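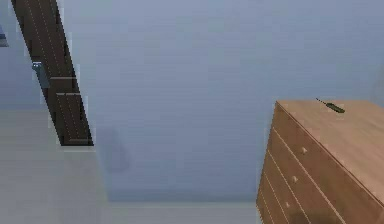 **Jonatan Midtbø**

1/ The proofs are here!! My chapter book, The Night Ferry to Løken, came back from the printer this morning and I've been carrying it from room to room like a new kitten. 68 pages. It has a spine!

2/ For anyone new: it's about a girl called Lamia who works the ticket booth on a ferry that only runs when the island is asleep. Ages seven and up, or younger if someone reads it to you and does the voices.

3/ The art is by Nicanor Esquivel and I can't get over it. He did all the water in pencil and then went back in with blue ink, one wave at a time. The double page where the fog lifts off the harbor made me put my coffee down.

4/ First draft was 357 pages, by the way. There was a whole war in it. There was a goose with a law degree. I loved that goose and he's gone (he may get his own book, I've got notes).

5/ Arvid Holmgren edited it and asked me the same question in the margin over and over: "Would Lamia care about this?" Mostly she wouldn't! Once I started cutting with that in mind, the story got so much quicker, and a lot funnier too.

6/ Found one typo so far. Page 20, "the caption of the ferry." Fixed. I kind of like the idea of a ferry with a caption though.

7/ We're doing a small first run, 200 copies, and they should be out in May. The library has already asked for two, and I said yes before they'd finished the sentence.

8/ Read chapter three aloud to my nephew's class last week, the bit with the lost umbrella. A kid in the front row wanted to know if the ferry has a bathroom. It does now. Chapter four, second paragraph.

9/ Next up: the map for the inside cover. Nicanor wants sea monsters and I want bus stops, so I think we're having both.

10/ Okay, back to checking commas. If you've got a favorite made-up island from a kids' book, please send it my way, I'm building a reading list and it's already too long to be sensible.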